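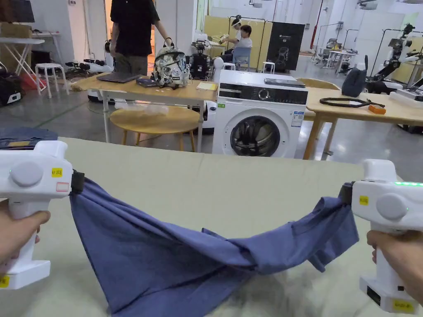 4. Laying out and folding tops

By now you should have the Gestmont cover on the table and clipped underneath (that was section 3, and if your clips are still popping off, go back and do the corners again before anything else). This section is about what you came for, which is getting a knit top out of a heap and into a flat, stackable rectangle. I've written it around a plain short-sleeved T-shirt. Long sleeves, hoods and buttons get their own pages later on.

I fold a lot of shirts. I used to do it on the bed, badly, and I still love having a big padded table for it!

4.1 Before you start

You need the table with its cover on, the shirt, and both hands free. A Zirico folding board is optional. I like mine for stiff cotton and leave it on the shelf for anything stretchy.

1. Smooth the cover with your forearm, starting in the middle and going out to the edges. A ridge in the cover will look exactly like a crease in the shirt and you'll go mad chasing it.
2. Check the table height. Mine is set at 29 inches and that suits me, but Marit Hägglund, who proofread this guide and is a good deal taller than I am, raises hers until she can stand up straight with her palms flat on it.
3. Make sure the shirt is completely dry. Feel the collar and the underarm seams, they're always last.
4. Decide where the finished stack will go and clear that spot now. A chair works, a shelf is better.

Note: If you do jeans in the same session, fold them first and move them off to the side. They're heavy and they drag the cover around.

4.2 Opening out the shirt

5. Find the shoulders. Don't go for the hem, even though it's usually the bit sticking out of the pile. Shoulder seams are firm, you can feel them with your eyes shut, and everything else hangs from them.
6. Take one shoulder in each hand and lift until most of the shirt is off the table. Let the bottom rest on the cover if it's a long one.
7. Give it one gentle shake. (One. I know it's satisfying.)
8. Lower it hem first, walking your hands forward as it goes down, and lay the shoulders down last.

If you've lost track of which end is which, and with a soft knit I still do, put it down again and open one flap at a time until you come across the collar.
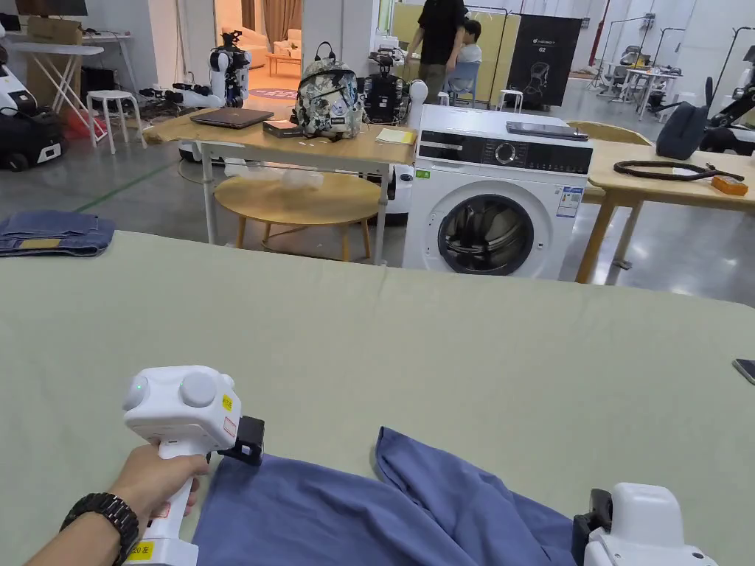 Fasil Yimer does this step differently and I promised I'd put his way in. He leaves the shirt in its heap, holds one part down with one hand and peels the rest outward with the other, working around until it's all open. It takes longer, but nothing gets stretched, and for old thin shirts I've come over to his side.

Caution: Do not pull on the neckline to open out a shirt. Ribbed collars stretch and they don't always come back.

4.3 Keeping the table clear 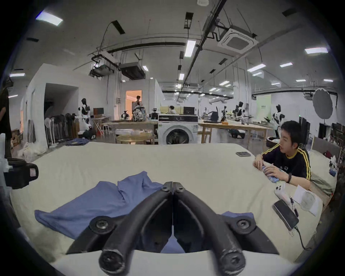 You want a working area bigger than you think, because a shirt takes up a lot more room with its sleeves out than it does in a heap. My rule is a forearm's length of bare cover on every side. It's a rule I break all the time, and you'll see what the far side of a shared table tends to collect: a game controller, a phone lying face-down with its charging cable trailing off the edge, a sheet of paper with a clear plastic lid on top. The blue cloth is still crumpled up at that stage. Cables are what I'd move first, because a sleeve will hook one and bring the phone along for the ride. The paper and the lid I'd put on another table altogether.

9. Move cables and phones before you spread anything.
10. Move drinks. All of them, including the one with a lid that you trust.
11. If somebody else is sitting at the table, agree on whose end is whose. Elbows on the cover pull it tight and your creases will wander.

4.4 Flattening

12. Put one palm in the middle of the chest and leave it there as an anchor.
13. With the other hand, stroke out to one side seam, then swap hands and do the other. Light pressure is plenty.
14. Line up one long side with the edge of the table. I always use the left. You only need one straight side, and the other one will follow when you fold.
15. Open the sleeves out and flatten them from the shoulder to the cuff.
16. To take out the last ripples, pinch the side seam and draw it outward until the fabric just goes taut, then let go.

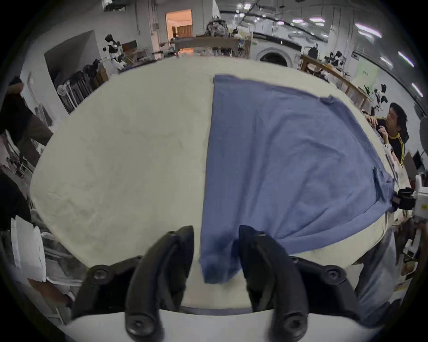

Stop as soon as you see long straight lines running across the cloth from your fingers. That's enough tension, and any more will skew the side seam toward the front. If it has already skewed, lift the hem, let the shirt relax and do steps 13 and 16 over.

Note: A shirt in 100 percent cotton will hold a few small wrinkles whatever you do. Leave them. Blends go flatter.

4.5 The fold itself

17. Turn the shirt face down if you want the front showing on the finished stack. Face up is fine for pajamas and anything else that lives in a drawer.
18. Fold one side in toward the center, about a third of the width, then turn the sleeve back on itself so it lies inside the fold.
19. Repeat with the other side. You now have a long strip.
20. Bring the hem up to just below the collar. Don't go over the collar or you'll get a lump.
21. Fold in half again, press once with your palm, and slide the shirt off sideways onto the stack.

Caution: Never iron on the Gestmont cover. The padding is there to grip the cloth and it isn't heatproof. I have a shiny patch on my first one from finding this out.

4.6 When you're done

22. Brush the lint off the cover with a dry hand or a lint roller.
23. Unclip one long side and let the padding relax overnight, then clip it back before the next load.

Long sleeves start in section 5, and you'll want steps 12 through 16 fresh in your hands for those.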